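Gripper build: where we are

The second pair of hand-held grippers is together and working at the Hiltstead workshop. The shells are printed in gray, same files as the first pair, with the jaw opening made a little wider after the Shehu jaws kept binding at the hinge. Total print time was 53 hours across both machines, including one shell we had to throw out when it lifted off the bed.

Parts for the pair came to 105 dollars. Most of that was bearings and the cable. We still owe the shop for a spool of filament.

Tracking markers go on top of each body. Please check that yours sits flat before you record anything. A marker that has peeled at one corner will still be picked up, but the position drifts and the file is no use later.

We have started on cloth. Blocks and cups were easy and we have enough of them. Soft things fold over the pads and slide out if you close too fast, so squeeze slowly and take hold near the middle. So far we have 89 usable recordings, some 5 of them with two people working together. Files go in the Flillovero folder, named by date and item.

Next session is Sunday at 2 p.m. Bring old socks or dish towels if you have any to spare, dark ones especially. Plan on standing for most of it. 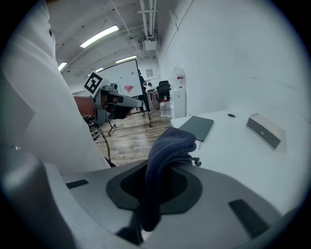
Stotau arm: parts wanted

The base motor is still out. If you have a spare 12-volt supply at home, leave it on the parts shelf with a note.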